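Jurnevora Label Printer Setup Guide
Section 4: Loading Media and First Calibration

Read this section before connecting the printer to the shipping software. Turn the power switch off before opening the cover.

4.1 Loading a roll

1. Press both side latches and lift the cover until it locks.
2. Spread the roll holders and set the roll between them, with the labels feeding from the top.
3. Pull 60 mm of liner under the guide bar.
4. Slide the guides in until they touch the liner. Do not pinch it.
5. Close the cover. Both latches must click.

CAUTION: The print head stays hot after a long run. Wait 30 seconds before touching the area near the tear bar.

Store spare rolls upright, away from heaters and direct sun. Flat cartons can be kept at the same packing station if they do not block the label exit.
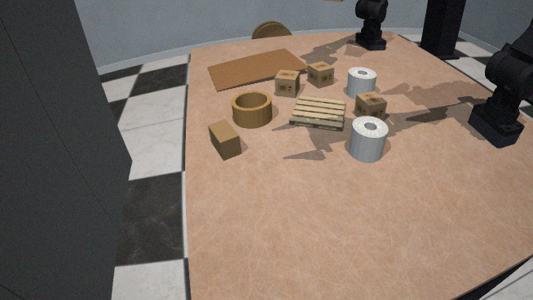
Braltel Packing Systems, Technical Documentation

4.2 Calibrating the gap sensor

1. Turn the power on and wait for the steady green light.
2. Hold FEED until the light flashes twice, then release.
3. The printer feeds several labels and stops at a gap.
4. Press FEED once. A single label should advance.

NOTE: If the light turns red, the sensor has not found a gap. Check that the liner lies flat and repeat from step 2. Error 41 means the media type in the menu does not match the roll.

4.3 Setting darkness

The factory value is 55. Raise it in small steps if bar codes look gray. High values shorten the life of the head.

Settings are stored when the printer is turned off at the switch. Pulling the plug may restore the previous values.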